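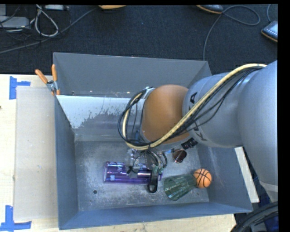
Thu 12 May
By the Saturday Sorter

I've been after a decent label maker for years, and by years I mean since we moved house and I wrote "MISC" on seventeen boxes in a marker that was running out. I've had two of the cheap ones and hated them both. So when the Bondine went on offer I bought it the same evening, and I've now been using it for five weeks on pretty much everything that stands still. My test for any label is a big plastic storage bin, the grey-blue sort that ends up on a table while you decide what goes in it, because if a label will stay put on one of those it'll stay put on anything. Paper ones curl up at the corners, in my experience, and masking tape goes crispy and drops off behind the freezer. The Bondine's labels are still on every bin I own, including the one that lives in the shed with the compost.

Setting it up was quick. Batteries in, tape cassette in, lid shut, and it asks you for a language and then leaves you alone. There's an app as well (of course there is) but you don't need it, and I went a whole fortnight before I bothered. The keyboard is a proper one, laid out like a computer, which was my main reason for choosing it over the Ureo. My sister-in-law has the Ureo and it has the letters in alphabetical order, and I could have thrown it through a window by the time I'd typed "Christmas lights".

The print is lovely and sharp. You get a handful of sizes and a bold, and there's a vertical setting that I thought I'd never touch and now use all the time on box files and the spines of my recipe folders. Black on white is what comes in the box. I bought black on clear too, which looks very smart on jam jars and completely vanishes on anything dark, so don't do what I did and label the fuse box with it!

Now for the moans. It wastes tape. Every label comes out with a great long blank bit at the front, and you can shrink the margin in the settings but it goes back to the long one every time you switch off. If you're doing a batch, type the lot in one go with spaces between and cut them up with scissors afterwards. It's a faff, but I reckon I'm getting a good few more labels out of each cassette.

The cutter is a little lever on the side and it's stiff. It has loosened up a bit, though my mum, who has bad thumbs, couldn't manage it at all. Worth having a go in the shop if you can find one that has it out on display.

Then there's peeling the backing off, which has been the curse of every label maker I've ever met. The Bondine splits the backing down the middle so you bend it and it pops open. Works nicely on the wide tape. On the narrow tape I'm still picking at it with a fingernail and muttering.

I tried the Vanags refill tapes as well, as they're a fair bit cheaper. They fit, they print fine, and the stickiness is good on plastic and glass. On fabric boxes they gave up within a day. The Bondine ones lasted a week on the same boxes before they started lifting, so neither is brilliant there, and I've gone back to tie-on tags for the linen cupboard.

As for the app, it lets you save designs and add tiny pictures. I've got a tiny snowman for the winter hats box and I'm very pleased with him. It did forget all my saved labels after an update, snowman included, so I had to make him again.

Would I buy it again? Yes, for the keyboard alone. If you've only got a few boxes to do, borrow one off a friend. If you've got a loft like mine, get the wide tape and set aside a wet afternoon. I'm doing the spice drawer next, and I've found three jars of cumin already.

2347 views
767 shares
5 comments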